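Part 4: Packing the Bathroom Box

If you've been following along from Part 3, your clothes are already sorted and the tape gun is somewhere you'll never find it again. Good! This section covers the toiletries, and I do the whole job on top of the bed. I've tried the bathroom counter and I've tried the floor, and the bed wins every time (nothing shatters, and my knees thank me).

You'll need one small cardboard box, a few zip bags, a soft cloth or two and a marker. I use the small size from Cikbridge, which cost me $6 for a bundle, but any sturdy box with all its flaps will do.

Step 1. Make the bed, more or less. You only want the cover pulled up so that small things don't vanish into the sheets. Wrinkles are fine.

Step 2. Bring everything out of the bathroom and lay it on the bed. Yes, everything, even the sad little hotel soaps. Lay things flat unless they stand up by themselves, and keep the jars away from the edge, where they love to roll.

Step 3. Check every cap. Toothpaste first, then face cream, then anything with a pump. Give each one a proper twist, and wipe the threads if they're gunky.
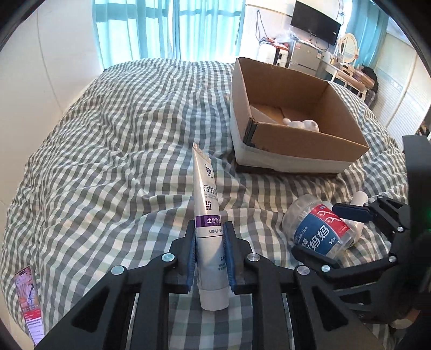
Toothpaste, cap end down. Check the cap before the tube goes anywhere near the box.

Note: A flip cap isn't as trustworthy as a screw cap. I put a strip of tape over flip caps and fold one end of the tape under so I can peel it off later with wet hands.

Caution: Don't squeeze the air out of a tube to "save space." I did this on my move out of the Fontana apartments and got mint all over a hairbrush. Leave the tube alone and close it tight.

Step 4. Make two groups. One is for tonight and tomorrow morning, the other is for whenever you get around to unpacking. Toothpaste, toothbrush, floss and any daily medicine go in the first group. Face masks you bought in January and haven't opened go in the second. Be strict with yourself here – the first group should fit in your two hands.

Step 5. Open the box on the bed and fold the flaps all the way out. If they keep springing back, crease them the other way once or twice. Tape the bottom seam now if you haven't, with a second strip across it.

Step 6. Start with the second group. Soft things can line the bottom and sides, and heavier bottles go in the middle, upright, with their labels facing the same way if you're fussy like me. Anything liquid gets a zip bag of its own. My big shampoo is 400 ml and it leaks if you so much as look at it, so that one gets two bags!

Step 7. Put the first group in last, right on top. A toothpaste tube can lean in a back corner with its end poking up, and you'll spot it the second you open the flaps. Floss picks should stay in their own tub with the lid pushed down all the way around. Run your thumb around the rim to be sure, and set the tub where nothing heavy can land on it.
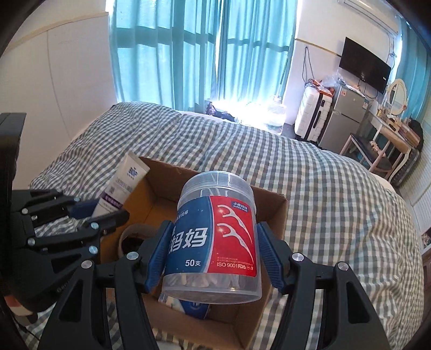 Bronwyn McAlister wrote in after the last version of this guide to say she stopped packing floss tubs whole. She tips a handful of picks into a zip bag for the first night and tapes the tub's lid shut, and she hasn't had a spill since she started. Her other tip was to keep the handful in your purse, in case the box ends up at the bottom of the truck.

I like that a lot, and I've started doing the purse thing myself. I still leave the tub untaped, though, when it's only a short drive.

Step 8. Fill the gaps with a washcloth or some socks, then close the flaps and press gently. If they bulge, take something out. Don't sit on the box. (Tane Halliday, I'm looking at you.)

Step 9. Tape the top and write BATHROOM – OPEN FIRST on two sides. If you number your boxes, add it to the list from Part 1. Mine was box 20 last time, for the record, and it rode up front with me.

Caution: Keep this box out of a hot car. Creams can separate and lip balm turns to soup.

Next up is Part 5, towels and bedding, so you can finally strip that bed.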